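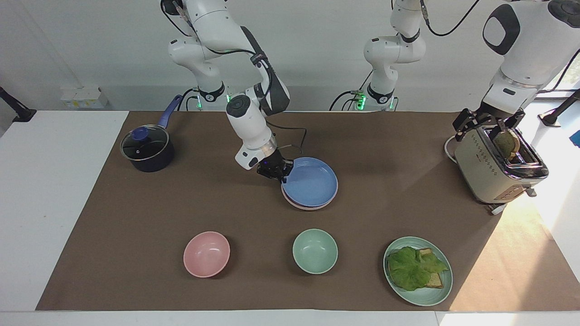
Brown mat and light blue plate, on the white table.

Stemmont Supporters' Club
Minutes of the August meeting, 7:30 p.m.

Attendance: 19 members, plus 8 who had sent apologies and one who sent an apology and then came.

Minutes of the last meeting were approved after the word "disgraceful" was changed to "disappointing" in the paragraph on the away kit.

1. Transfer window
The chair reported that Stemmont's talks with Skevosetti over the loan of their left back have stalled again. Skevosetti want an obligation to buy. Stemmont would like an option, and preferably one they can forget about. Several members felt we already have a left back. Several others had seen him play. No vote was taken, as the club does not ask us.

2. Season tickets
Sales stand at 2,192, which is 438 fewer than at this point last year. The club's letter calls this "a strong base." Agreed to write back asking what a weak one would look like. The secretary will draft it and take out the sarcasm before sending.

3. Shirt sponsor
Trustia will be on the front of the shirt for two more seasons. The logo is getting larger. A member asked if the badge could be kept somewhere on the garment. Noted.

4. Perić Stand
The roof over the back rows still leaks. The club says repairs are "scheduled" and has said so since before the last manager but one. Proposed that we ask for a date in writing. Carried, with one abstention from a member who sits in the front.

5. Away travel
The coach for the Skevosetti friendly leaves at 9 a.m. and will not wait. It waited last time, and we missed both goals. Fares to be paid before boarding.

6. Any other business
The half-time pies were discussed at length. No conclusion was reached, and the item is carried over to next month, as usual.

Meeting closed at 9:10 p.m.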